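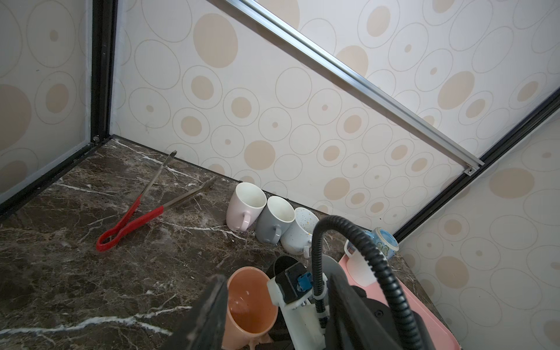
Who can borrow mugs from the Durnton mug loan?

Any household, school, club or business with a Durnton or Drutby address can borrow up to 70 mugs at a time, free of charge, for three days.

Durnton mug loan to stay open through next year and add pickup in Drutby

DURNTON — The mug loan on Planine Street will keep running for another year and will open a second pickup point in Drutby in November, the town's recycling office said this week.

The loan lends out ordinary secondhand mugs for meetings, bake sales, funerals, school concerts and other events where coffee would otherwise be poured into paper or foam cups. It was set up as a one-year trial with 200 mugs given by residents. It now has 712, and they have gone out and come back a combined 3,556 times, according to the loan book kept at the counter.

"We expected churches and a few clubs," said Cor Brouwer, who runs the counter. "We got those, and then we got people having 12 relatives over who only own four mugs."

The trial was due to end this fall. The recycling office had asked for 40 different groups to use the service before it would consider an extension. The book shows 51.

Gerardo D'Amico of the recycling office said the extension covers rent on the Planine Street room, hot water, dish soap and Brouwer's part-time pay. It does not cover a van. Borrowers will still have to collect and return the mugs themselves.

"A crate of mugs is heavy, and we know that is a problem for some people," D'Amico said. "The Drutby pickup should help. It saves a 20-minute drive each way for that side of the county."

The Drutby point will be inside the Ogilvie building, in the former ticket office to the left of the main doors. It will keep a smaller stock and will be open on two afternoons a week. The days have not been set. Mugs borrowed in Drutby can be returned on Planine Street and the other way around, as long as the whole order goes back to the same place.

No two alike

The mugs are not a matching set and were never meant to be. Most came out of kitchen cabinets in Durnton, and they vary in size, weight and color. An order might include a plain gray mug, a speckled one, a pink one and something with a painted pattern. Borrowers can ask for large or small, but not for a color.

Brouwer said that rule was added after the first few months, when one wedding party asked for 60 white mugs and the sorting took most of a day.

"I found 38," he said. "After that we took it off the form."

He said mixed mugs have one practical advantage at an event, since guests can tell theirs apart when they put them down. The Ogilvie choir, which borrows every month, used to write names on paper cups with a marker and has stopped doing so.

The loan does not accept travel cups, glass mugs, mugs with metallic trim or anything with a chip in the rim. A chip on the base is fine if it has been sanded smooth. Small cups without a saucer are accepted and are kept on a separate shelf for espresso and for children's events. Mugs with a company logo are taken, although the stock of those is already large and Brouwer would like people to hold on to them for now. 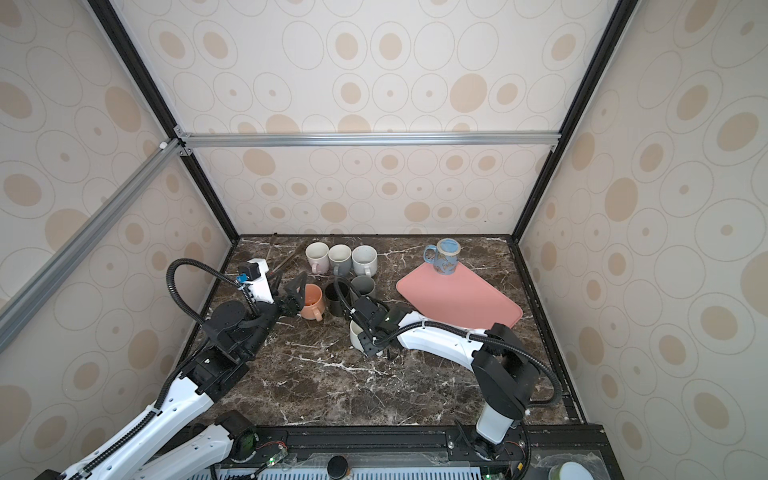 Mugs in several colors on the marble, one of them decorated with brown butterfly shapes.

What borrowers have to do

Orders can be made by phone or at the counter and need two days' notice. Mugs go out in plastic crates with a dish towel folded between layers. They should come back rinsed. They do not need to be fully washed, and Brouwer would prefer that people not try if they have no dishwasher, as every mug is washed again on return in any case.

There is no deposit for orders under 30 mugs. Larger orders carry a deposit of $20, which is handed back when the crates are returned. The loan does not charge for one or two broken mugs. If more than that are missing or broken, the borrower is asked to bring in replacements of any kind, and a thrift store mug will do.

Losses have been lower than the office planned for. The budget for the trial year set aside money to replace one mug in ten. None of it has been spent, D'Amico said, and it will go toward shelving in Drutby.

Handles are the usual casualty. Brouwer keeps a bin of mugs that have lost theirs, and they are given to the elementary school for pencils and seedlings. The school picked up the last batch two weeks ago.

Stains are a bigger job than breakage. Tea leaves a brown ring that the ordinary wash does not shift, and mugs that come back with one are soaked overnight in warm water and baking soda. Lipstick is wiped off by hand before washing. Brouwer said both are routine and borrowers should not apologize for them.

Trays and utensils

Several borrowers have asked whether the loan could carry more than mugs. The counter has a few serving trays and some tongs that came in with donated kitchen items, and these have been going out informally with orders when somebody asks. From November they will be listed on the form. The limit will be two trays and one pair of tongs per order.

Plates are not being considered. D'Amico said the room does not have the shelf space, and that the parish hall in Ogilvie already lends out plates and bowls on similar terms.

Spoons were tried in the spring. A set of 100 teaspoons was bought for the purpose, and after eight weeks 43 were left. The remainder are kept behind the counter for people who come in and drink a cup of tea on the premises.

Questions over hours

Not everyone is happy with how the service is run. At the public session on the extension, several people said the counter on Planine Street closes too early for anyone with a day job. It is open from 10 a.m. to 4 p.m., and crates cannot be left outside the door.

A drop-off cabinet in the side entrance was discussed, but the building's insurer has yet to give an answer. In the meantime Brouwer said he will stay until 6 p.m. one evening a week if at least three orders are due back. People who need the late slot should say so when they book.

There was also a question about whether washing hundreds of mugs uses more water and power than the paper cups they replace. D'Amico said his office measured the use at the Planine Street meter for one month and would publish the figures with the yearly report. He did not give them at the session. He said the machine is run only when full, which in a quiet week can mean twice, and that the office was mainly interested in how many bags of used cups no longer go into the trash after large events.

Foam cups are still the most common item picked out of the bins at the Durnton fairground, he added, and the fairground vendors are not part of the loan. Talks with them are planned for the winter.

Mugs wanted

Stock for the Drutby pickup will come partly from Planine Street and partly from new donations. The loan is looking for another 150 mugs before it opens, preferably medium-sized ones with a handle wide enough for two fingers. Very large soup mugs fill the crates too quickly and will be turned away.

Donations can be brought to the counter during opening hours. They should be clean and wrapped in newspaper or a towel, with no more than 20 to a box. Towels are kept for the crates unless the donor asks for them back. Anything the loan cannot use is passed on to the thrift store on the same street, which has agreed to take it.

Residents with larger amounts, such as an office clearing out its break room, are asked to call first.

Brouwer said he has already had one offer from Drutby, from a closed diner with several boxes of heavy cream-colored mugs in the basement. He has not been to see them yet.

"They might match," he said. "I'll mix them in with the rest."

The order form for November and later is available at the Planine Street counter and at both town libraries. Orders already booked on the old form remain valid and do not need to be made again.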